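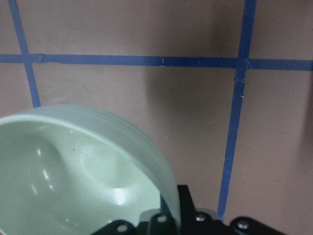

Keegan Cosgrove wrote in his review that he bought the Brarken back-issue set for one Ifeoma Ojo interview and ended up reading the whole first year in order, ads included. He took off a star for the slipcase, which he found too tight with all the issues in it.

Brarken Magazine - Complete Back-Issue Set
Item 3692
Price: $37
In stock, ships from the Zanden warehouse

The set contains all 23 print issues of Brarken, the film, TV and music celebrity magazine, from the launch issue to the last one sold on newsstands. Together they run to 1206 pages. These are original copies, not reprints. They were never sold or mailed and have no address labels.

Brarken was known for long cover interviews and for letting its cover stars choose their own clothes and setting. Some of those choices got a lot of angry mail, and the letters pages in the later issues are worth reading for that reason alone. The magazine printed complaints in full and sometimes asked the star to answer them in the next issue.

What's in the set

Cover interviews with Ifeoma Ojo (two covers), Kamran Tarar and Jarmila Ševčík
The Uzor awards special, with the red carpet section and the seating chart
The reality TV issue, with the fold-out poster still attached
Bello Isah's backstage column, which started in the fourth issue and ran to the end
All subscriber inserts, except the perfume cards, which were taken out because the scent had spread to the other issues

Condition

Covers are clean. The launch issue was printed on thinner paper than the rest, and most copies have a light crease near the spine. The pages of the early issues have yellowed a little at the edges. We check each set for missing pages before it goes out, but we do not grade single issues and we can't pick out a set with a better copy of a certain cover.

Please note that the second Ojo cover was printed in two versions. The set has the standard one, with the black title. The version with the red title was sold only at airports and we do not carry it.

Slipcase

The issues come in a gray board slipcase, open on one side. It holds the full set and nothing more. If you plan to take issues out often, the Trustis magazine file (sold separately) is a better fit - two of them hold the set with room to spare.

Shipping and returns

Orders placed before noon leave the same day. Orders placed over the weekend leave on Monday. The box is heavy, so it goes by ground service only, and a signature is needed at the door. We do not ship this item to PO boxes.

You can return the set within a month if the inner paper band is still sealed. If the band is broken, we can only take it back for missing or damaged pages. Send us the issue and page numbers and we will replace that issue while spare copies last.

Single issues

The reality TV issue and the Uzor awards special are also sold one at a time. The launch issue is not. For other single issues, write to the shop and we will check the shelf - spares turn up when a damaged set is split.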